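**Starwood presenta los resultados de su ensayo comparativo de dedos de pinza y cámaras de muñeca**

*Nota de prensa. Octubre*

Starwood ha completado la comparación de dos juegos de dedos para pinza eléctrica, Vusen y Hovland, montados sobre un mismo brazo y gobernados por el controlador Wotlow. El ensayo sumó 423 ciclos de aproximación y agarre sobre superficies blancas mates, con la cámara fijada en la muñeca.

El fondo claro es el caso más desfavorable para la estimación de distancia, por la escasez de textura que ofrece al sensor. El protocolo incluye por ello recorridos a baja altura sobre paneles lisos, sin pieza, en los que solo se registra la posición calculada por el controlador.

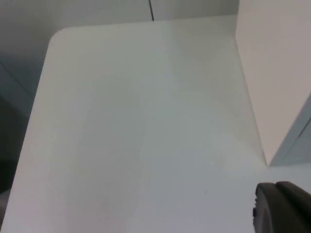 Los recorridos sin pieza se ejecutaron con exposición fija y ganancia bloqueada. El controlador descartó 23 lecturas por falta de puntos de referencia, todas ellas anteriores al ajuste del filtro espacial. Con el filtro activo no se registraron descartes.

«La diferencia entre ambos juegos aparece en la aproximación. En el cierre son equivalentes», señala Embla Engebretsen, responsable de ensayos de Starwood. «El perfil Hovland oculta menos campo de visión y permite corregir la trayectoria más tarde».

El protocolo consta de dos fases:

- **Fase A, localización.** El brazo se sitúa sobre la mesa y el sistema calcula la posición y el giro de un cubo azul, también cuando este se encuentra junto a una estructura blanca que limita el acceso lateral.

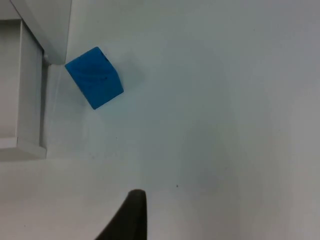 - **Fase B, agarre.** Los dedos descienden en vertical, cierran a fuerza constante y elevan la pieza. Se dedicaron a esta fase 228 ciclos, repartidos a partes iguales entre Vusen y Hovland.

Kobe Goossens, ingeniero de integración, indica que el controlador Wotlow mantuvo los mismos parámetros con ambos juegos, salvo el desfase de la punta de los dedos, que se recalibró tras cada cambio.

Starwood adoptará el perfil Hovland como configuración de partida en sus próximos ensayos y conservará el Vusen para piezas de mayor anchura. El informe técnico, con las tablas de error por fase y los parámetros del filtro, puede solicitarse al departamento de ensayos de la empresa.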